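Plultus Speaking Coach: Setting Up Your First Lesson

You bought a language app. Your vocabulary remains unimpressed, so let's continue.

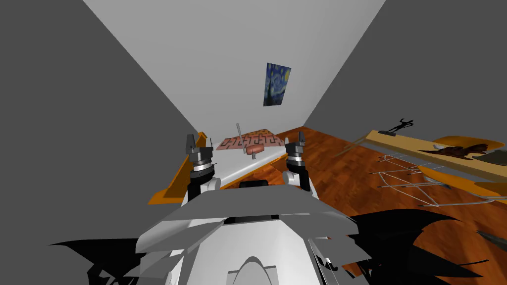
4.2 Choosing a course

1. Open Plultus and tap Courses.
2. Pick one language. The app allows 2, and your May enthusiasm will insist on it. Resist.
3. Take the placement quiz. A score under 70 puts you in Beginner, where the food words are.
4. Set a daily reminder for an hour when you are normally awake.

Note: Spanish has 576 lessons. Skipping to the last one is permitted and rarely goes well.

Caution: Speaking drills use the microphone at full sensitivity. Your roommates will learn to order soup too.

5. Tap Save, then Start Lesson 1.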